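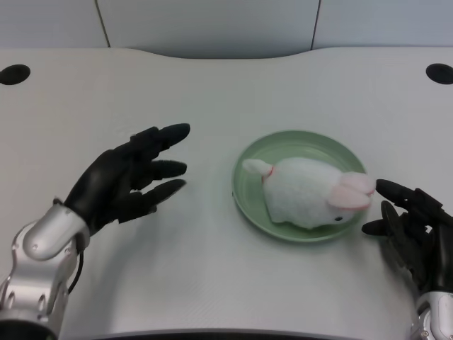
The two black hands and a white plush rabbit on a green plate, on the workshop table in Tredden.

Members' two-armed robot takes shape at Tredden workshop

October 20, 2020

A pair of robot arms put together by members of the Brodmont shared workshop in Tredden can now be run from a single control program, the group said this week. Until June the left and right arms were separate projects with separate computers, and they could not be used on the same table without someone standing by each one.

The build was started by Florian Gasser, a heating engineer who has rented a bench at Brodmont for two years. He was joined last winter by Mirjam Goossens, who writes the software, and later by Jhun Umali, who does most of the wiring.

Each arm is made of metal sections with a rounded joint at the wrist and ends in a black hand with separate fingers. The arms work from opposite sides of a pale gray table, with whatever is to be handled placed between them.

Gasser said the hands took longer than anything else. The first set had stiff fingers that closed at one speed and pushed light objects away before they could be gripped. The present covers were the fourth kind the group tried.

"We had a glove that looked very good and picked up nothing," he said. "The one we use now is plain, but it has some give in it."

The group practices on soft things, among them a plush rabbit with long ears and a red band. Goossens said soft toys are harder for the software than blocks or cups, as they change shape when touched and can be lying any way around. A shallow plate gives the program an edge to look for.

"With a block you can work out where the sides are and go there," she said. "With the rabbit you have to come in slowly from both ends and be ready to stop."

The control program currently holds 57 stored movements. Of these, 14 use both hands together. Goossens wants to cut the total by combining movements that differ only in height or angle, and said much of the list dates from when each arm was handled on its own.

Most of the parts were bought secondhand. The motors came from Dewulf, a surplus dealer, and some brackets were cut on the workshop's own mill. Umali replaced the wiring in the left arm over the summer after a connector at the elbow worked loose several times. He plans to do the same on the right arm, where the old connectors are still in place.

Henk Aerts, who manages the Brodmont building, said the arms may be run only when a second member is in the room, and that the main switch must be within reach of the person at the table. The same rule applies to the mill and the table saw.

The group calls the machine Feltisov. Its plans and parts list are kept in a binder at the front desk and can be read by any member. Liesbeth Hendriks, who handles membership, said 11 people have asked to help with the build and that places will be offered in the order the requests came in. Soldering experience is useful but not required.

Next on the group's list is a shorter cable run for both wrists, followed by work on passing an object from one hand to the other.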